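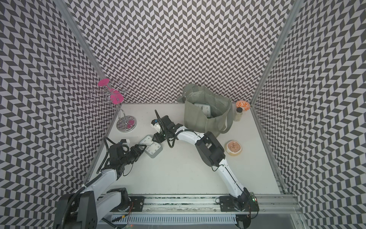 A white square clock on a white tabletop, with a black gripper against it.

The guide has fished the Herton River for walleye for most of his working life, and he keeps records. His logbook holds 2,119 fish, each entered with depth, water temperature, lure weight and time of day. He agreed to talk about jig weight on the condition that his name stay out of it and the productive stretches stay vague.

"Most people fish too heavy," he said. "They want to feel bottom on every drop, so they tie on three-eighths and leave it there all day. In slow water that jig falls past the fish before it can react."

His starting point is an eighth of an ounce in water under 9 feet deep, with light current. He goes up one size when the line bows downstream before the jig lands, and down one size when he feels a hard knock on every fall.

"The line should go slack and then stop," he said. "If you can't see it stop, change something. Sometimes that's the weight. A lot of the time it's the line."

He uses six-pound braid with a fluorocarbon leader of three feet. Heavier braid catches more current, and the angler then adds weight to make up for it. He considers this the most common setup error he sees in his boat. 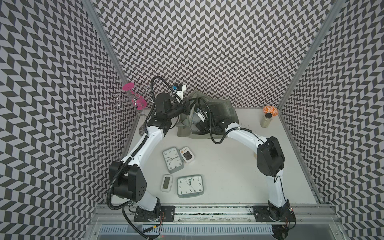
Two robot arms at a table, one reaching into a translucent gray plastic bag.

Asked about color, he was less certain. His records show chartreuse ahead in stained water, but he also ties it on more often.

"I can't separate those two things," he said. "If I fished brown as many hours as I fish chartreuse, maybe brown would look just as good. Weight I trust, because I switch it on purpose and write down when."

The other variable he trusts is temperature. In September the shallow flats below the Rezende bridge cool first, and he expects the fish to move up in the last hour of light. Above 70 degrees he leaves the flats alone until after dark and works the channel edge. 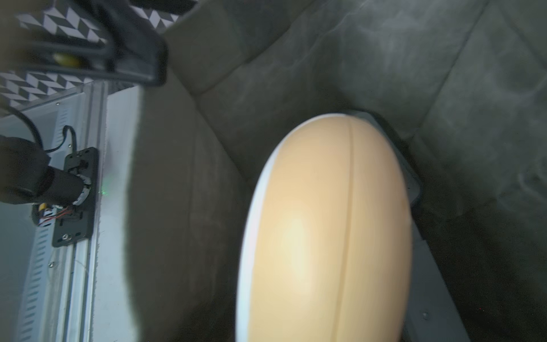 Retrieve speed follows the same rule. In warm water he lifts the jig about a foot and lets it drop on a semi-tight line. In cold water he drags it, pauses, and drags again.

"A pause feels longer than it is," he said. "Count it out. Most people say five seconds and give it two."

He sharpens every hook before the first cast, including new ones, and reties after each snag. On rock he checks the last foot of leader with his fingernail and cuts it back if he feels a nick.

His next project is the Brellow side channel, where he has few entries from spring. He plans to fish two weights in alternating half-hour blocks and log the blanks as well as the fish.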